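The gripper that wouldn't let go (and what it taught me about stop buttons)

Jan 17, 2020

14 comments

So the sorting cell finally failed in an interesting way, and I've been dying to write it up!

Quick recap if you missed the September posts: the job at Pindstead is sorting small electrical parts into two trays with a two-arm robot. It had done 185 picks without a hiccup. Then on pick 186 the right arm closed on a switch, moved over the tray, and just... stayed there, fingers shut. The log said "released". The fingers clearly disagreed.

My first guess was the gripper itself. I swapped the fingers, cleaned everything, ran it again, and got up to 121 picks before it stuck once more. Same arm, same wrist angle. That was the clue! With the forearm tipped steeply, the cable was being tugged at the connector, and the open command went missing while the software happily marked it as done.

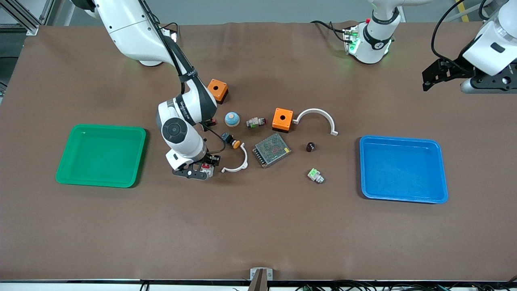 Right arm down among the parts, left gripper open at the far side. Both trays still empty.

Now the part that bothered me. When the gripper stuck, I reached in to free the switch by hand with the arm still powered. Dumb! Habibur Amarasinghe was standing next to me and hit the stop before I got my fingers there, and he was right to. The Weluvska controller retries a missed command after 2 seconds, so the arm could easily have started moving with my hand under the wrist. (Yes, one of the things we sort is emergency buttons. Habibur has mentioned this.)

What I changed:

- more slack in the cable, with a proper clamp behind the connector
- the software now reads finger position back before it logs a release
- retries are off, and a missed release pauses both arms
- stop pressed before any hand goes over the mat, every time

I reran it this morning and got through 273 picks with zero stuck releases. I want to try it with the power supply next, which is heavier and a much meaner test for that wrist. Will post the logs when I have them.

Share this post: 2 shares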